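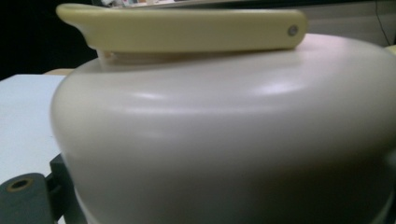 A good word for lids

My grandmother kept hers in a drawer of their own, and it was the noisiest drawer in the house. You opened it with your knee against the one underneath, and out they all slid - saucepan lids, jam jar lids, the top of a coffee pot that had gone to the tip before I was born. She wouldn't part with any of them. A pot comes and goes, she used to say, but you will always want something to put over the soup.

I thought of that drawer a good deal in February, when I spent the best part of a wet week in Giddale with Decha Duangkaew, who mends and sells secondhand kitchen things from two rooms behind the old seed merchant's. I had gone to write about teapots, and I did drink an awful lot of tea, but we kept drifting back to the bits that go on top. He has a shelf of cups waiting for lids and a box of lids waiting for cups, and every now and then, with great ceremony, he marries a pair.

"People bring me the cup and say it's missing something," he told me. "Then they go home and find the lid behind the bread bin, and they're almost disappointed."

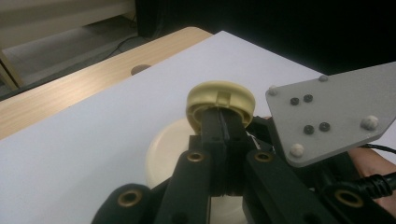
A lid, he went on, has to do rather more than sit there. It should drop into place without your looking, which means a rim with a bit of forgiveness in it, and it should come off again when your other hand is full of toast. Flat ones are tidy but hard to get a fingernail under. Heavy ones clatter. He is fond of plastic for a cup that lives on a desk, where quiet matters, and won't hear a word against it, even from me, and I came prepared with several.

He is just as particular about handles. On a pot he likes a long flat one that you can find half asleep, preferably in a colour that has nothing to do with the pot. Pale yellow on off-white is his favourite, and after a week of looking I have gone over to his side. It's a buttery, breakfasty sort of pairing, and it makes a plain round pot look pleased to see you.

Asuka Shimada, who shares the back room and does the sorting, is less sentimental. She keeps the stock book, and when I asked how many odd lids had come through the door since they opened she ran her finger down the page and said over 1029, and that she had stopped writing them down at that point. Runero ones turn up most, then Yokoyama, then a sturdy Prolwood sort that fits nothing except other Prolwood.
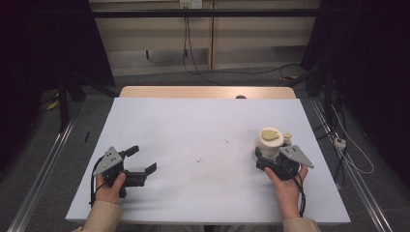
Finding the right one

If you have a lidless cup at home, and I'd be surprised if you hadn't, Asuka's advice is to take it along with you when you go hunting. Measuring sounds sensible, but cups are seldom as round as they look, and a lid that fits on paper will rock about in real life. Try it, turn it a little, try it again. An oval lid really only wants to go on one way or the other, so be patient with it.

Colour matters less than you'd expect. A tan lid on a cream cup looks as if it was always meant, and so does almost any brown on almost any white. I came home with a mustard one for my blue mug, which Decha thought was a mistake. We had quite a long talk about it over the last of the biscuits. 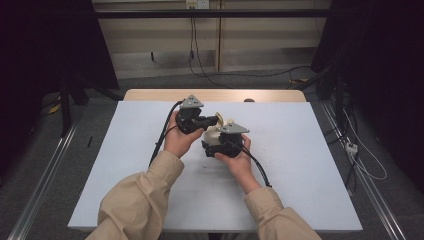

Page last changed: August 6, 2026

Decha and Asuka are still in the same two rooms in Giddale, and they are glad to look at anything you bring in, chipped or otherwise. Ring the bell twice, as the first ring generally gets lost under the kettle. They ask that lids be washed first, please, and that pots come with their handles on if you still have them.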